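March 2, 2022

Parry island file, the fort and lighthouse strand. Went back through the garrison ledgers from Ostville, scans 25 on. Keeper's house is older than the battery, pretty sure now – the ledger bills lime for "the light" two pages before any gun platform shows up. Shamim Hayat disagrees, thinks the pages were rebound out of order. Need to check the stitching.

Distance to Daltthorpe landing still wrong in our draft. Chart says 2 miles, the old guidebook says less. Use the chart.

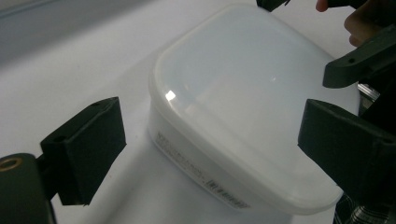 Prison years: roll has 100 names, not the 2,000 in the January handout. That number is everybody who ever passed thru, soldiers incl. Fix before it gets copied again.

To do – ask for the wharf plans, redo the timline, find out who signed the 2nd lease.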